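3.2 Dust and the life of office desktops

The part of the survey we looked forward to most was the dust study, and it did not let us down! We opened 170 desktop towers in the Dallwood offices, all of them bought in the same year and all of them left running through the working day. Each one was matched with its repair record, which Elisa Costa had kept by hand from the first delivery onward. Very few studies of this kind have had repair notes so complete, and we are grateful for them.

Dust was brushed from each case into a paper envelope and weighed the same afternoon. Machines that stood on carpet gave far more of it than machines on desks, and the heaviest single envelope came from the Varow mail room. 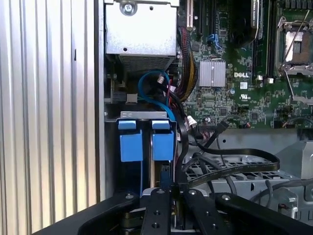
Figure 4. Inside of a desktop tower with the case open.

What surprised us was how much the room mattered compared with the age of the building. Two offices on the same floor could differ by a factor of three, and the busier one was nearly always the dustier. Inside the case, we scored each surface by eye from zero to five. Fine mesh, like the grille along the bottom of the metal housing in Figure 4, got a score of its own, as lint tends to catch in small openings well before it shows on a flat panel. This mesh score followed the repair record more closely than total weight did, a lovely result for anyone who has no scale at hand.

We repeated the scoring in August with a second reader, Liam Marsden, who had not seen the first set. The two readers agreed on most cases and never differed by more than one point. The remaining question is how often a case should be cleaned, and we take that up in Section 3.3.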